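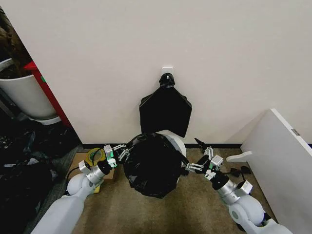
Monthly walk-round, Miranda House, ground and second floors, February 8, 2022. Inspected by Caoimhe Quinlan, with Emrys Dafis holding the ladder and offering opinions. Scoring is the usual: OK, FIX, or FIX NOW. Waste is on the list again after the August round, when three offices had liners with holes in them. A bin should look like the round white one here, with a black bag big enough to bunch over the rim but without the small black scraps on the carpet nearby. Comments are mine unless signed. If you disagree with one, there is a space at the end, and it is small on purpose.

EXITS AND STAIRS

1. Front door opens fully from inside without a key. OK.

2. Rear door opens fully from inside without a key. FIX NOW. It opens fully if you lift it, lean on it and think well of it. Hinge reported in August. Perkau came, looked, and sent an invoice for looking.

3. Exit signs lit. FIX. The one by the kitchen is lit but points at the supply closet. You would be safe in there from everything except the fire.

4. Stairs clear, both flights. FIX. Four boxes of brochures on the landing, same as last month. They have been promoted from "temporary" to "being dealt with." Please deal with them by Friday.

5. Handrails tight. OK on the front stairs. Back stairs handrail has a wobble at the bottom bracket, tightened while we were there. Check again next month.

FIRE EQUIPMENT

6. Extinguishers in place, tagged, needle in the green. OK, all floors. The tag on unit 2272 had been used to write down a lunch order. New tag fitted. Whoever had the tuna, I know your handwriting.

7. Smoke alarms tested. OK. Second floor was on a call at the time and has asked for notice in future. Notice was given on Thursday, in the email with the subject line NOTICE.

8. Fire doors not propped. FIX NOW. Second floor door held open with an extinguisher, which I suppose counts as having it handy. Moved back to its hook. I'll be walking past at odd hours.

ELECTRICAL

9. No extension cords plugged into extension cords. FIX. One chain of three under the reception desk, feeding a lamp, a label printer and a foot warmer. Foot warmer unplugged.

10. Space heaters. FIX. Two found. The Prikex in Oisín Ó Dálaigh's office has a tip-over switch and works as it should. The other has a cord repaired with packing tape and has gone home with its owner.

11. Panel room clear to 3 feet. OK. First time since I took over the list. Thank you, Catríona Doherty, for moving the Christmas tree.

KITCHEN AND WASTE

12. Microwave clean, door seals properly. Seals: OK. Clean: see for yourselves.

13. Liners whole, tied before removal, replaced the same day. FIX. Better than August. Second floor is still using bags a size too small, so the bag slides down and everything lands beside it or under it. Order the larger black ones. A carton of 200 will see us well into summer.

14. No batteries in the general trash. FIX NOW. Eight found in the copy room bin. The battery box is on the shelf over that bin.

15. Floor dry around the sink and fridge. OK, after mopping.

OUTSIDE

16. Lot salted and walkway clear. OK. Roromgate did a good job this time and left most of the hedge.

17. Outside lights. FIX. The one over the bike rack stays on all day and goes off at dusk.

COMMENTS FROM STAFF

Item 4: The boxes are waiting on a decision about the new logo. É. Ó Gríofa

Reply: The stairs are not involved in the logo. C.Q.

Item 10: Can I have a blanket allowance? O. Ó D.

Reply: No. C.Q.

Open FIX NOW items are 2, 8 and 14. Rear door stays on the daily check until the hinge is replaced. Signed sheet is in the red binder at reception.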